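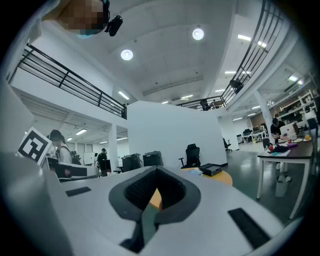
The open office at Wendstead, with the mezzanine railings on either side and the round orange-yellow table by the partition.

Wendstead Office: The Main Floor
Text by Haiyan Dai

The Irkville branch moved into the Wendstead building in August. People from the Vinton office have been asking what the new place looks like, so I have put a page together for those who have not visited yet.

The main floor is open plan under a double-height ceiling. The mezzanine wraps around it and has two kinds of railing. One side has horizontal black bars and the other has thin upright ones that follow a curve. Jingyi Lu asked the landlord whether they could be made to match, and was told they date from separate renovations and will stay as they are.

The lighting is also mixed. There are round recessed lights in the white ceiling and long fluorescent strips running toward the back. The strips are on their own switch, to the left of the stairs. Please turn them off if you are the last one out.

The tall white partition is plain on purpose. Do not tape or pin anything to it. Notices go on the board outside the Song room, which seats 95 with the chairs in rows.

The round table is shared and cannot be booked. Mesh chairs may be moved to it from the desks, but return them at the end of the day. Clear your trays and small items off it by 6 p.m.

Pictures of the Song room and the upper level will be added when the furniture for them has been delivered.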